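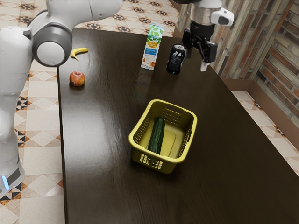
Third listen of the new Plesia record, Claltidness, and still can't spell the title without looking. Writing this before work so forgive the mess. First thought – it's so clean. Too clean for the first two songs maybe. All smooth white casing and soft gray shading, like the big curved arm up top, and then one small blue light glowing way down near the floor. The small blue light is Ecaterina Ciobanu's voice. It comes in late on track three, really low in the mix, and after that I was gone.

Background for people who don't know them. Two women, Ecaterina sings and writes, Tincuța Bălan does the beats and plays accordion (yes, accordion, stay with me). The first tape was wedding songs chopped up and slowed down, sold out of a backpack. I paid too much for mine. It has a crack in the case and I love it.

This one is on Helis so there's money now. Strings on two songs. A guest rapper I could of done without. But the lyrics are better, way better. She goes back and forth between Romanian and English in the same line and doesn't stop to translate. My Romanian is kitchen Romanian, I know food and how to get yelled at. Had to call my mom about the chorus of "3611". She said it means something like "the house remembers your shoes" and then she said that's not how a person talks. Then she asked me to send it to her.

Which is kind of my whole thing with this record. I've read two reviews already and both used the word roots in the first sentence. Roots roots roots. Nobody asks a guitar band from Ohio about roots. The accordion isn't a statement, it's the thing Tincuța learned to play when she was a kid. She said so at the Dobre show in May, between songs, kind of annoyed. Big cheer for that.

That show, by the way. 82 people in a basement, no air, one speaker buzzing all night. They played the old stuff first, then "Salt Bread" twice becuase Ecaterina forgot the second verse and wanted another go at it. Best night of my spring. The next tour is in 3000 seat rooms and I'm happy for them, I am, but I'm also going to be a baby about it.

Favorites so far: "3611", "Salt Bread", the short one at the end that's only humming. Skip track six. 16 songs is too many, 11 would of been perfect.

OK bus is coming. Will do the lyrics properly next week if my mom picks up the phone – she has opinions on verse two.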